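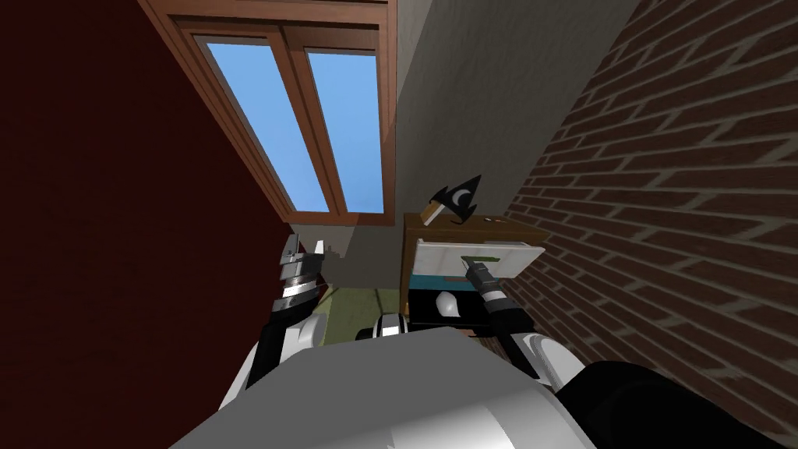
Tarea del cajón en el simulador: brazo derecho en el borde delantero del cajón abierto, brazo izquierdo en el aire.

Lista de inspección con comentarios: paquete de simulación doméstica Trokari, módulo «Dormitorio»
Revisa: Apolline Arnaud, laboratorio de Plirnmont
Revisión de agosto, segunda pasada

Antes de nada, para quien abra esto sin contexto: Sistora nos ha dejado la licencia de prueba del paquete Trokari y tenemos que decidir si la compramos para ensayar las tareas de casa antes de pasarlas al robot de verdad. La primera pasada la hizo Teun Van Dijk en junio y fue muy escueta (Teun, te quiero mucho, pero «OK» no es un comentario). Yo he seguido su misma plantilla y me he enrollado bastante más, ya me conocéis.

Marcas que uso: BIEN, A MEDIAS, MAL, SIN PROBAR. Si pone A MEDIAS, se puede trabajar con ello pero alguien tiene que tocar algo.

BLOQUE A. INSTALACIÓN Y LICENCIA

A1. El paquete se instala en el equipo del laboratorio sin permisos de administrador.
BIEN. Tardó lo suyo, me dio tiempo a bajar a por café y a volver. Ningún aviso raro.

A2. La licencia se activa sin conexión.
A MEDIAS. Se activa, sí, pero el fichero hay que pedirlo por correo a Sistora. Me contestó Abdelghani Kamel en la misma mañana, muy amable. Me gustaría que quedara por escrito en el contrato cuánto pueden tardar, que una mañana buena la tiene cualquiera.

A3. La versión instalada coincide con la de la oferta.
BIEN. Comprobado contra el presupuesto.

A4. Manual completo en el idioma del equipo.
MAL. El manual está en inglés salvo el capítulo de seguridad, que viene traducido y además bien traducido. O sea que pueden hacerlo. Lo he pedido.

BLOQUE B. ESCENA Y MOBILIARIO

B1. Los muebles están apoyados en el suelo y pegados a la pared donde toca.
BIEN. La mesilla se queda en su rincón, entre la pared gris y la de ladrillo, y la posición registrada no cambia cuando el brazo empuja el cajón. En la versión que vio Teun se iba resbalando poquito a poco, como si tuviera ruedas.

B2. El cajón tiene topes de apertura y cierre.
BIEN. Lo abrí con ganas, a lo bruto, y no se sale de la guía. Al cerrar tampoco atraviesa el fondo. ¡Aplauso!

B3. Los objetos pequeños tienen colisión propia.
A MEDIAS. La figura negra con la luna creciente recortada en blanco se comporta estupendamente, si la empujas se vuelca y ya está. Los cachivaches diminutos que tiene al lado son otra historia: a veces los dedos los atraviesan. Para esta tarea me da igual porque no los tocamos, pero si alguien quiere hacer la de «recoger la mesilla», que no cuente con ellos todavía.

B4. Lo que hay dentro del cajón se mueve con el cajón.
BIEN. La cosita verdosa del fondo va y viene con él. No he conseguido saber qué es (¿una etiqueta?), porque en la lista de piezas sale solo con un código. Le pregunto a Abdelghani.

B5. Texturas y luz suficientes para entrenar la visión.
A MEDIAS. El ladrillo está muy logrado, con sus juntas más claras y todo. El cielo de la ventana, en cambio, es un azul plano sin una sola nube, y la pared granate es lisa, lisa. A mí no me molesta, pero Florence Melnyk, que es la que luego sufre con las cámaras, quiere variación de luz y de fondo. Según el catálogo hay un complemento para eso y se paga aparte. Pedido precio.

BLOQUE C. ROBOT Y CONTROL

C1. Los dos brazos se calibran desde la misma pantalla.
BIEN. Me encanta esto. En el paquete anterior había que abrir dos ventanas y rezar.

C2. El brazo que no trabaja se queda en una postura segura.
A MEDIAS. En la prueba del cajón trabaja el derecho, y el izquierdo se queda levantado delante de la pared granate, con los dedos hacia arriba, sin tocar nada. Seguro es, porque ahí no choca. Pero en nuestro laboratorio real esa altura coincide con la balda de los cables, así que hay que definir otra postura de espera, más recogida. Se cambia en un fichero de texto, diez líneas. Lo hago yo.

C3. Los límites de las articulaciones están activados por defecto.
BIEN. Y si los desactivas, te lo pregunta otra vez. Correcto.

C4. Límite de fuerza en la pinza.
A MEDIAS. Existe y funciona, pero el valor de fábrica es muy generoso. Con ese valor, a nuestro cajón de verdad le arrancamos el frente en una semana. Que nadie exporte una tarea al robot físico sin bajarlo primero, por favor. Lo pongo también en la hoja pegada al armario.

C5. Parada de emergencia simulada.
BIEN. Barra espaciadora y los dos brazos se congelan. Probado con el brazo acercándose, con el cajón agarrado y en mitad del cierre.

C6. Rearme después de la parada.
MAL. Aquí me pongo seria. Después de la parada, si pulsas la barra otra vez, el robot sigue por donde iba, sin pedir confirmación. En simulación no se rompe nada, claro, pero la gente coge la costumbre y luego la trae al laboratorio. Isabelle Grewal ya avisó de lo mismo con otro programa. Para mí es condición de compra que pida confirmación.

C7. Punto de vista del operador.
A MEDIAS. La vista que traía cargada la prueba del cajón sale muy inclinada, con el cuerpo del robot ocupando toda la parte de abajo. Se puede trabajar, pero acabas con la cabeza torcida como una lechuza. El menú permite guardar vistas propias y he dejado una más derecha con el nombre «recta_apolline».

BLOQUE D. ENSAYO REPETIDO

D1. Tarea completa: acercarse, agarrar el borde delantero, abrir, soltar, cerrar.
BIEN con matices. Dejé corriendo 494 repeticiones desde las seis de la tarde. Fallaron 37. Me las he mirado todas por la mañana (con paciencia y galletas) y casi todas son lo mismo: los dedos entran demasiado bajos y rozan la franja azul verdosa que hay debajo del cajón. Subiendo un pelín el punto de agarre debería arreglarse; queda pendiente repetir la tanda con el cambio.

D2. El programa aguanta la noche sin cerrarse.
A MEDIAS. Se cerró dos veces. Las dos veces arrancó solo y retomó la cuenta, cosa que agradezco muchísimo, pero quiero saber por qué. He mandado los registros a Sistora.

D3. Los fallos quedan grabados y se pueden volver a ver.
BIEN. Y se pueden filtrar por tipo, una maravilla para perezosas como yo.

D4. Repetición con el frente del cajón de otro color.
SIN PROBAR. Lo tenemos todo en blanco. Se lo dejo a Florence.

D5. Exportación de la trayectoria al controlador real.
SIN PROBAR. No lo hago hasta que C4 y C6 estén cerrados. Ya sé que hay prisa.

BLOQUE E. SERVICIO Y SOPORTE

E1. Tiempo de respuesta del soporte.
BIEN de momento. Todo lo que he preguntado lo han contestado, incluso lo tonto.

E2. Formación incluida.
A MEDIAS. Entran 2 sesiones en el precio. Para Teun y para mí sobra, para la gente nueva se queda corto. Isabelle está negociando una más.

E3. Actualizaciones durante el primer año.
BIEN. Incluidas. Ojo, el complemento de luz y fondos va por otro lado (ver B5).

PENDIENTES Y QUIÉN LOS LLEVA

Confirmación en el rearme (C6): Sistora. Sin esto no firmo.
Causa de los cierres nocturnos (D2): Sistora, con nuestros registros.
Bajar el límite de fuerza de fábrica (C4): Teun.
Postura de espera del brazo izquierdo (C2): yo.
Punto de agarre más alto y nueva tanda (D1): yo también.
Variación de luz, fondo y color (B5, D4): Florence.
Manual traducido (A4) y sesión extra (E2): Isabelle.

Mi opinión, por si alguien solo lee el final: me gusta, me gusta bastante más que en junio, y lo compraría en cuanto resuelvan lo del rearme. La tercera pasada la hago cuando llegue la versión corregida; si queréis que mire algo en concreto, apuntadlo en los comentarios de esta hoja y no en el pasillo, que se me olvida.

Comentario de Teun Van Dijk: Recibido lo del «OK». Bajo el límite de fuerza mañana a primera hora. En C2, cuidado también con la lámpara del banco.

Comentario de Florence Melnyk: D4 me lo quedo. Para B5 necesito el precio antes de pedir nada.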